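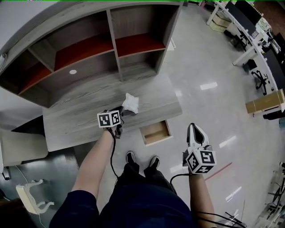

Take the cubbies off the desk and be done with it, was my brother's advice when I told him I couldn't make this thing work. I don't want to do that yet. I'd like to hear from people who have one of these and use it every day.

It's a gray wood-grain desk with an open unit along the back, two cubbies over two. The top two have reddish-brown backs and the bottom two are gray like the desk. There is one cable hole, in the lower left cubby. I paid 75 dollars for it at Cuesta, the used furniture place, so I'm not complaining about the price.

My trouble is what goes where. Anything I put in the lower cubbies gets blocked by whatever is on the desk in front of it, and the desk top collects tissues, receipts and pens until I can't write on it. There is also a small wooden box with no lid that I tried using for papers. It has been on the floor in front of the desk for a while now and I keep stepping around it.

The other piece is a low shelf unit against the white wall, also gray on the outside, with three cubbies along the top row. One is tall and deep, one has a wood-grain back and one is shallower.

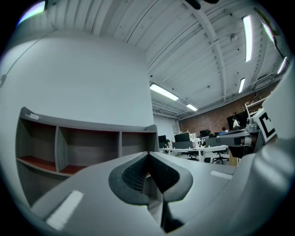 I cleared out that top row so I could start over, and now I'm stuck on whether to move the desk stuff there or buy baskets. The room is one big space, roughly 900 square feet, with a metal deck ceiling and tube lights, so there are no closets to hide things in. What would you put in the desk and what would you put in the shelf?

One more thing. How do you clean the gray surface without leaving streaks along the grain?

Posted by graydesk_owner, 11 May 2020
Print this page | E-mail this page

plainshelf

I have a similar setup and used it badly for a long time. What worked for me was going by how often I reach for something.

Lower cubbies on the desk: only things you use sitting down. The one with the cable hole should get whatever has a cord. I keep a power strip in mine and charge the phone in there. Run the cord through before you push the desk against the wall or you'll be pulling it all back out again. The other lower cubby gets a pen cup and one notebook. Leave it at that – if you fill it to the top you have to move three things to get at one.

Upper cubbies: things you use once a week. Envelopes, a stapler, the binder with the bills.

Low shelf: paper, spare supplies and anything heavy. Use the tall cubby for things that stand up, like folders or a printer paper box. The shallow one is good for mail that has to go out. I'd wait on baskets until you've lived with it for a month. I bought a set from Galta first and measured second, and they stuck out past the front.

The box from the floor could go in the middle cubby if it fits. Measure both first. It would work there like a drawer, and you'd get your floor back.

For cleaning, use a damp cloth with one drop of dish soap, then a second cloth with plain water, then a dry one. Wipe the same way the grain runs. Streaks are usually leftover soap. Try it first on a spot that doesn't show.

bo_in_driden

Just get a trash can and put it right next to the desk. Half of what's on my desk is trash on any given day. I don't have an answer on the shelf.

tapeandtwine

Agree with most of what plainshelf wrote, but I would not put the heavy stuff in the top row of a low shelf. Put it on the bottom if you have room down there, and check that the unit doesn't rock. Mine is a Jemik 1218 and it leaned a little until I put felt under one corner.

About the cable hole – if your plugs are the fat kind they may not go through. Feed the small end of the cord through from the front so that the plug stays behind the desk. A flat extension cord helps too.

If things keep getting lost behind each other, label the cubbies. I used masking tape and a marker and took the tape off after 14 days, when everyone in the house had learned it. Don't leave masking tape on much longer than that or it gets gummy.

I'd skip furniture polish on the gray parts. It made mine shiny in patches and it picked up dust faster. The soap method above is fine, and so is a dry microfiber cloth in between.

Your brother may be right in the end, but check how the unit is attached before you decide. If the screws go in from the top, you will have holes in your desk where it used to be.

We use cookies to remember your settings. By continuing to use this site you accept our cookie notice.

Contact us | Copyright and terms | Back to top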